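Ticket: Policy stalls before closing on ribbed base
Project: Plarunwood
Site: Brollusberg lab
Opened by: Demetrio Robles
Date: 19 October 2023
Status: Open, workaround in place

Summary
The policy trained on the handheld demos reaches toward the round base and then hovers with the jaws open. It does not time out on its own. The older checkpoint from May does not do this on the same table. I went back through the training set, and a lot of the clips have long stretches near the start that look like this:
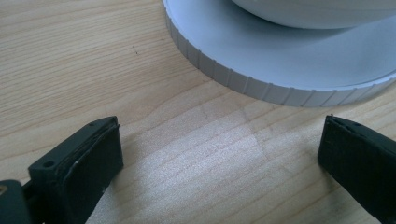
Category: Training data / idle segments

Each demo is cut by hand at the start and end. The set has 400 demos. In some 90 of them the operator holds the jaws open over the wood before moving in. The policy sees only the current view and the one before it, so it has no way to tell a pause from a finished approach. My guess is that it learned to sit still whenever the base is in the upper right and the jaws are wide.

Tried so far
-- Retrained with the same data and a new seed. Same stall.
-- Masked out the bright reflection on the table, in case the policy was keying on it. No change. I put the mask back to off.
-- Ran the Aguirre filter, which drops steps where the tool pose barely moves. Stalls got shorter but did not go away. The default threshold is too low for a handheld tool -- hand shake counts as motion.
-- Raised the threshold by a factor of 2 and retrained. First checkpoint that closes on its own in most rollouts. It also cuts real slow motion right before contact, so I don't want to ship it.

The comparison view in Ceveck was useful for this. Pose change between steps can be small and still matter, and it's hard to judge from the plot alone. 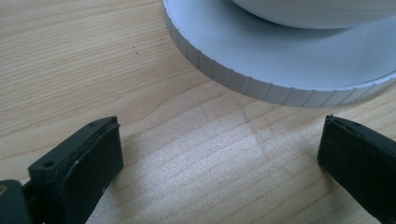
Jaws open, nothing held, ribbed base at upper right.

Next
Trim idle time only before the first large move and leave the rest of each demo alone. Retrain from scratch, not from the May checkpoint. Keep the higher threshold as a fallback until that run is scored.

Please don't re-export the set until the trim script is merged. The step indexes will shift.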